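I'd been trying to get Tegan Pryor to sit down with me since before the council broke up for August, and when she finally said yes she gave me a time of half past seven in the morning and a café that doesn't open until eight. So we started on a bench outside, with her bag between us and a very large bundle of papers sticking out of it.

If you don't live in Dunduleo you may need catching up. Tegan sits as an independent for the harbour end of town, and for most of this year she's been asking one question at every full meeting: should a councillor be allowed to vote on a lease when a member of their own household works for the tenant? The lease in question is the old ferry office, the tenant is Vinix, and the councillor is Shayne Ormsby, who leads the council and whose brother-in-law, living under the same roof, was on the Vinix payroll when the vote was taken. Ormsby has never hidden that. He says the rules didn't ask him to declare it, and as far as I can tell from reading them (twice, with a headache) he's right.

"He is right," Tegan said, before I'd got to the end of the question. "I've told him so to his face. The standing orders say spouse, parent or child. They were written by people who thought a household was a married couple and some kids. My complaint is with the page, and he keeps hearing it as a complaint about him."

I asked whether she could blame him for that, given the leaflets. She winced a bit. Her supporters put 1,000 of them through doors in the spring, with Ormsby's face on the front and a question mark the size of a dinner plate.

"I didn't write the leaflet. I did see it before it went out, so I'm not going to wriggle. I thought the question mark was too big and I said so, and then I let it go, and I shouldn't have."

The café opened and we moved inside, which took a while as two people stopped her about parking. She's good at that, I have to say. She wrote both names down in a little green notebook and told one of them flat out that he wasn't going to get what he wanted.

Her motion comes back next month. It would change the wording to "any person living at the same address", and would make members leave the chamber altogether. At the moment a member with a declared interest can stay in their seat as long as they don't speak, and Tegan thinks that's daft.

"You can do an awful lot with your eyebrows," she said. "I've sat opposite it. Somebody goes quiet, folds their arms, and looks along the row at the people who need their vote next time. I'd rather they went and had a cup of tea in the corridor."

And the numbers? She pulled a face. Last time she lost by two votes, and one of the members who backed her has since stepped down.
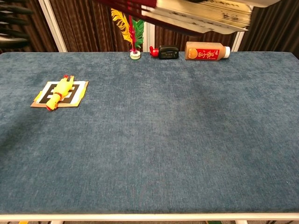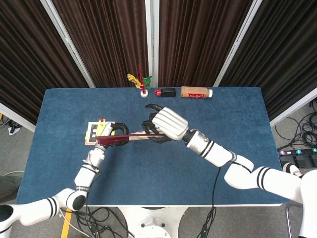
Blue-covered tables, the second with two white robot arms reaching over it.

I did ring Ormsby, by the way. I've known him for years and he was perfectly cheerful about it, though he wouldn't meet me and kept it to ten minutes on the phone.

"Tegan's got a fair point about the wording and I might even vote for that half," he told me. "What I won't have is this idea of marching people out of the room. We're a small town. If everyone who knew someone had to leave, you'd have the clerk sitting there on her own."

When I passed that on, Tegan laughed so hard the man at the next table turned round.

"He's never said that to me! He might vote for half of it? Well, then he can move an amendment and split it. I'd take half. I'd be cross about it for a week, and I'd take it."

That seemed to me the most interesting thing either of them said all day, and I told her so. She's got a name as someone who won't bend, mostly from the Tawhiri Road business, when she held up the traffic scheme for months over a crossing outside the school. She got the crossing. She also got herself dropped from the transport panel, and I wondered if she minded.

"Of course I minded. I liked transport. I'd read all the drainage reports - who else is going to read those?" She stirred her coffee for rather a long time. "I was thirty when I got elected and I thought you won by being the last one still talking. I still think it works sometimes. It doesn't half cost you, though."

We got on to what happens if the motion fails again. Under council rules she can't bring the same wording back for six months, and by then the ferry office lease will be up for its first review. She says she'll use public questions if she has to. There's also talk of asking Zindolthorpe, the next council up the coast, how they handle it, as they rewrote their own code not long ago and apparently had a dreadful row doing it.

"I've read theirs," she said. "It's far too long. There's a whole paragraph on lodgers. But they do send people out of the room, and their clerk isn't sitting there on her own."

She had to be at work by nine, so she paid for her own coffee (she insisted, and made me note it down) and shoved the papers back in the bag. On the way out the parking man caught her again. I left them to it by the door, with the green notebook already open.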